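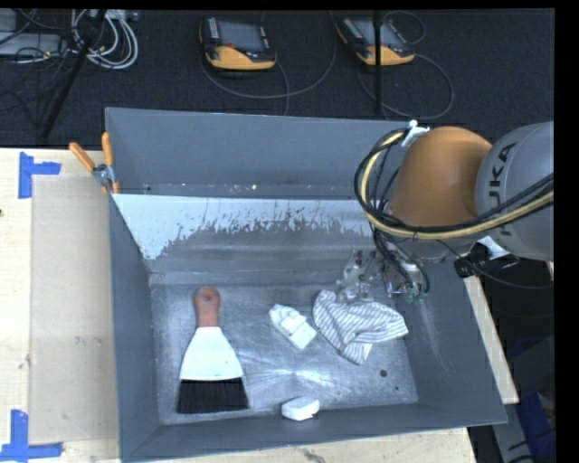 A hand brush in a metal bin with a scuffed floor.

Home | About | Policy | Opinion | Events | Contact

Opinion – Work and Skills

Cleaning Time Is Working Time

Employers in this region have spent a great deal of effort on the question of how long a shift should be. Far less attention has gone to the last part of it, when tools are put away, floors are swept and surfaces are wiped down. In many workplaces this period is not written into the schedule at all. It is expected, it is done, and it is often unpaid.

This association takes the view that cleaning time should be scheduled, paid and taught in the same way as any other task. The position is not a new one. It was first put to members in November, and the replies we received since then have made us more certain of it.

The Clalport survey covered 270 workplaces, most of them small. Of these, 88 had a written rule on who cleans up at the end of a shift and when. The others relied on custom. Custom can work well where a crew has been together for years. It works badly for new employees, who must guess what is expected and who tend to stay late to be safe. Several respondents noted that the same two or three people always ended up with the broom, and that these were usually the youngest or the most recently hired.

There is a cost argument on the other side, and it deserves a fair answer. Setting aside 20 minutes of paid time per shift is a real expense for a small shop. Owners in Esquivel told us plainly that they could not absorb it without raising prices. We do not dismiss this. Yet the work is being done already, and the expense is already being met by the employees who stay behind. Moving it onto the payroll makes visible a cost that has always existed.

Quality is a further consideration. A job done in a hurry, by people who want to go home, is seldom done well. Dust stays in corners and is found by the morning crew, who begin their day with a dispute. The bakery supply firm Trendeo moved its cleanup into paid hours last year and reports fewer complaints between shifts. One firm's experience proves little, but it agrees with what we have heard elsewhere.

Training is the weakest point of all. New staff are commonly shown how to run a machine and then handed a brush without a word. Which brush is used for which surface, where the sweepings go, what must never be rinsed with water – these matters are learned by mistake. The short course offered at the Stuvix center takes 19 pages of notes to cover them, and those who attend often remark that they had been doing the job wrong for years.

We therefore ask members to do two things before the next wage review. The first is to write down the cleaning duties for each shift and the time allowed for them. The second is to rotate those duties among all grades of staff, supervisors included. A model schedule is available from the office on request, and comments on it are welcome from employers and employees alike.

Contact the office | Copyright 2018. All rights reserved. | Back to top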